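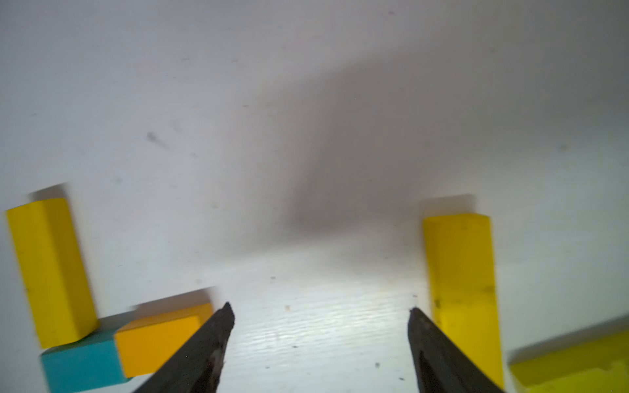
Boutros finger set and wrist camera bracket: long-term review

Reviewed by Tayla Donnelly

Our bench arm at Forkthorpe spends its days picking up and stacking coloured wooden blocks on a white table top. It came with short square fingers that were no good for getting between pieces standing close together, so in October we swapped them for the tapered Boutros pair and bought the matching camera bracket.

Fitting

Each finger is held by two bolts and a locating pin. The bolts are easy. The pin is a tight fit and the left one needed tapping in with a soft mallet. Daichi Noguchi did the job in 12 minutes, then spent the rest of the morning resetting the closed position, which the leaflet covers in one line. Write down your old values before you start.

The bracket puts the camera close in, with both fingertips in view. Set the angle before you tighten it fully — the last half turn drags it round slightly.

In use

The narrow tips reach into gaps the old ones would have knocked shut. Grip on painted wood is good, a little less so on the narrow ends. After 2000 picks the dark finish had started to go on the inner faces, and there are now lighter worn patches on both. The tips have roughened too. It has made no difference to the grip so far, but I would like a harder coating at this price.

Lighting is the other thing to sort out. Under our overhead lamp the arm throws a broad shadow over the table and there is a bright patch of glare between the fingertips. Yetunde Adeleke moved the lamp twice and has now ordered a diffuser. I can't blame Boutros for that, though the bracket leaflet could mention it.

Looking after them

We wipe the fingers down at the end of each shift and check the bolts every 200 picks. The groove along the finger collects dust, and a dry toothbrush clears it. Wipe the table as well, as smudges and specks show up badly on white.

Spares

Sold in pairs only. Ours came from Tivcombe in five days.

Verdict

Good shape, soft finish, poor leaflet. I would buy them again and keep a second pair in the drawer.

4 out of 5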